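Foro Bandstead › Acabados y barnices › Aceite duro sobre tablero veteado

wultmont_80
8 de septiembre de 2018
Segunda mano de aceite Steniline, lijado previo a grano 126 por error del proveedor. Dosis: 5 ml por pasada. El poro sigue abierto en las zonas de veta más oscura. ¿Tercera mano o tapaporos?

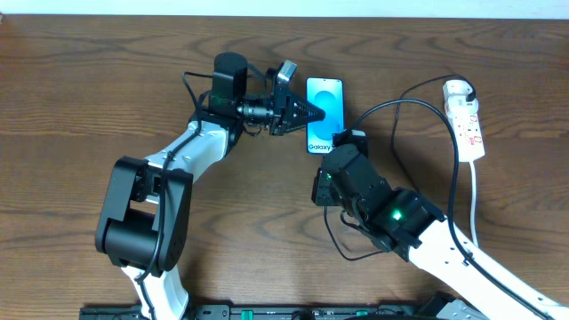
Nadhirah Lau
Tercera mano no. Con el poro abierto, el aceite se queda en superficie y tarda semanas en curar. Tapaporos al agua y lija fina.

sutanto526
Discrepo. El tapaporos al agua levanta la fibra y bloquea la penetración posterior. Mano muy diluida, retirar el exceso a los quince minutos y esperar.

wultmont_80
Diluir me convence más, aunque la ficha no lo contempla.

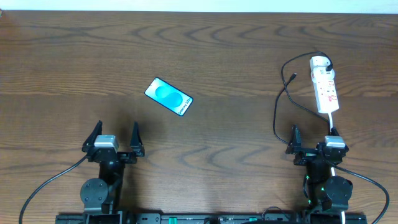 sutanto526
La ficha se refiere a madera sin tratar. En un tablero ya aceitado manda la absorción — prueba primero en una esquina. Y con una veta que dibuja arcos oscuros como esa, aplica siguiendo la fibra y repasa las curvas con muñequilla.

Nadhirah Lau
Sigo sin verlo. En noviembre me contáis si ha curado.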